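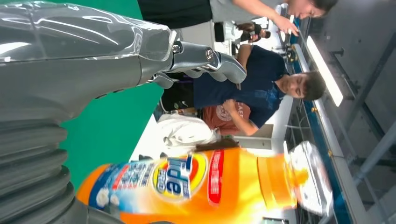 Figure 6.1 Wrist view, gripper and sleeve at left, detergent bottle in the foreground.

Chapter 6
When the Wrist Is the Only Eye

Start with the problem. A policy trained on wrist views alone has no fixed horizon. The arm rolls, the whole room rolls with it. Ceiling lights end up on the right, people lie on their sides, a bottle fills the bottom of the view and hides the work. Chapter 5 assumed an overhead camera. Drop that now.

What is left? More than you would think. The hand is nearly always in view, in nearly the same spot, and that is the one steady thing we have. The method in this chapter, Reline, is built on it. Short version: use the hand as the ruler, throw away the room's idea of "up," and learn motion in the hand's own frame.

Reline came out of the Plukgate trials, run by Vesna Dimitriou and Marin Petek in April. The first try was simple. Take every clip, rotate it upright using the joint angles, train as usual. It did badly. Rotating upright cleans up the background but makes the hand swing all over the picture, and the network spent its effort finding the hand again. Petek then left the clips alone and fed the roll angle in as a separate number. Much better – and less code.

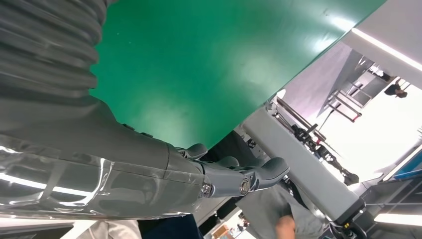
The second change was masking. Anything that moves on its own and is not the target can pull the policy off course: sleeves, heads, an arm reaching in. Reline masks these at random during training, not every time. Mask them always and the policy gets confused the first day somebody stands nearby. Mask them never and it learns to follow elbows. Ainhoa Villalobos tested a range of rates and the middle of the range won, though the curve is flat and you should not fuss over it.

Now the numbers. Training set, 1,088 clips. Of these, 689 had a person in view for more than 300 frames, so "just drop the clips with people" was never a real option. Held-out clips were split by session, not by clip. Do this in your own work to. Splitting by clip leaks the same lights and the same clothes into both halves, and your score will look wonderful for no reason.

A word on glare. Plastic covers over the arm throw bright streaks, and the streaks move when the arm does. An early version of Reline treated them as edges of objects. Ilir Bošković's fix, a brightness cap before the first layer, is covered in Section 6.4. Crude, works, costs nothing.

Before going on you should be comfortable with:
Frames and rotations (Chapter 2)
Random masking (Section 4.3)
Reading a held-out curve without fooling yourself (Section 5.6)

6.1 The hand frame

Put the origin at the knuckle. Not the fingertip, wich moves when the grip closes, and not the camera, whose mount may shift between sessions.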